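Support > Apps and Devices > Casting FAQ

Last updated: Mar 15, 2020

Screen casting with Tolia: questions we keep getting

Does Tolia really work with any TV?
No, whatever the box says. It works with most sets that have a free HDMI port and a USB port strong enough to power the stick. Older sets often fail on the second part. Use the wall plug if you have one.

Do I need to pay for Tolia Plus?
Probably not. Plus removes the ads from the home screen and adds a "smart picture" setting that we could not tell apart from the regular one. Try the free version for a month before you hand over a card number.

My phone can't find the stick. What now?
Check that both are on the same Wi-Fi network. Guest networks usually block casting. If that looks fine, open Settings > Devices > Forget All and pair again. The official help page says to reset your router first. We'd leave that for last.

Is the 4K label true?
For video files, mostly. For casting your phone's screen, we have never seen it.

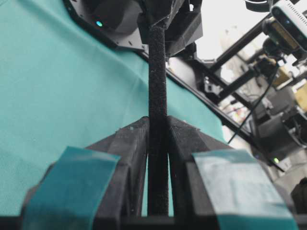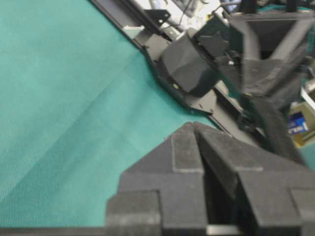

Dark gripper fingers in both; the fuzzy rod is in the first one only.

How long is the lag?
The ads say "instant." We tested 23 phones and saw a delay on every one. It's fine for photos and movies. It's bad for games, and we wouldn't bother.

Can I use the Brirkley remote app instead?
Yes, but read the permissions. It asks for your contacts and location, and we can't think of a good reason for a remote to want either. Say no to both. The volume and arrow keys still work.

Will the Futwood stick get the October update?
Futwood said so last year, then took the page down. Until there's a download link, we'd assume it isn't coming - and we wouldn't buy one on the promise.

Can I cast from a laptop?
Yes, from the browser menu. Sound may stay on the laptop for some 6 seconds before it moves over. If it never moves, close the tab and start again.

We use cookies to remember your settings and measure visits. By staying on this site you accept our cookie policy. Accept | Manage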